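Football Kit Laundry, Season's End
Fultthorpe Junior Club, kit room pages
June 2022

Welcome to the gallery of our kit. Every year, when the last match is played, all the shirts and shorts of the club come back to us, and we wash them, fold them and put them away until September. Many parents have asked how we do it, so I made this page with pictures and some lines for each. I write it in English because our families come from many countries, and English is the language most of us share. Please excuse my mistakes.

This season we had 166 pieces to take care of. It is more than before, because the girls' team from Rorkthorpe has joined us and they brought their own kit. The old kit is still good. It was bought for 600 dollars in total, and with good care it can serve for some years more.

Before the pictures, a few words about the work, for those who would like to help next time.

The sorting. We put red with red and white with white, and we look into every sock, because there is often a second sock inside. Shorts should be turned the right way out before they go in the machine. The drawstrings we tie with a simple knot, otherwise they disappear into the waistband and it takes a long evening with a safety pin to bring them back.

The washing. We use cool water and only a small amount of detergent. Fabric softener is not good for sports clothing. Grass stains we treat first with a little white vinegar and a soft brush, and we leave them for an hour. For mud it is better to let it dry completely and to shake it off outside. The dryer is not for our kit. The numbers are printed, and they become cracked from high heat. Two years ago we lost the number 5 from a shirt in this way, and we had to order a new one from Chou.

The folding. It is the part I like the most. Shirts are easy to learn. You lay the shirt with the front down, bring the two sides to the middle, and fold the bottom up to the collar. Shorts look easier, but the elastic pulls the fabric together and they never want to stay flat. I smooth the legs with my hand from the waistband to the hem, then I lay one leg over the other so that the side stripes meet, and then I fold once more. If the stripe makes a straight line, the fold is correct.

The boxes. We keep everything in Barkia boxes with a lid, one box for each age group, with a paper list on the inside of the lid. Each box takes 80 liters, and I ask you not to fill it to the top.

Now the kit.

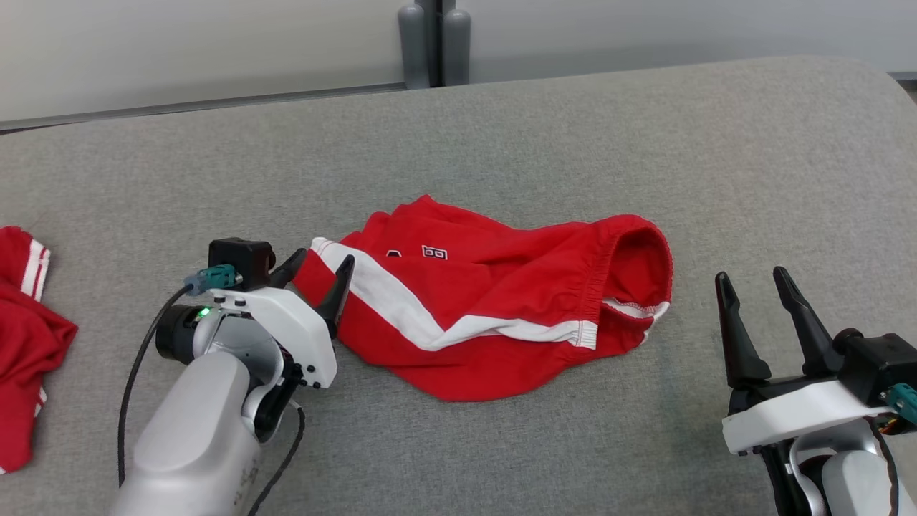 Red shorts, loosely folded, with the white stripe along the side and the white hem. The waistband is turned up, so the white lining shows.

A parent wrote to us after reading the page that she folds shorts in three parts, starting from the waistband, and that they take less space in a drawer this way. She also asked if the children could keep their shorts at home over the summer. I have tried her fold and it is very good for the small sizes. For the large sizes I stay with my own. About the summer I must say no, as the pieces are given out by size again in September, and many children will need a bigger one.

If you still have something of ours at home, please put it in a bag with the child's name and leave it at the kit room door.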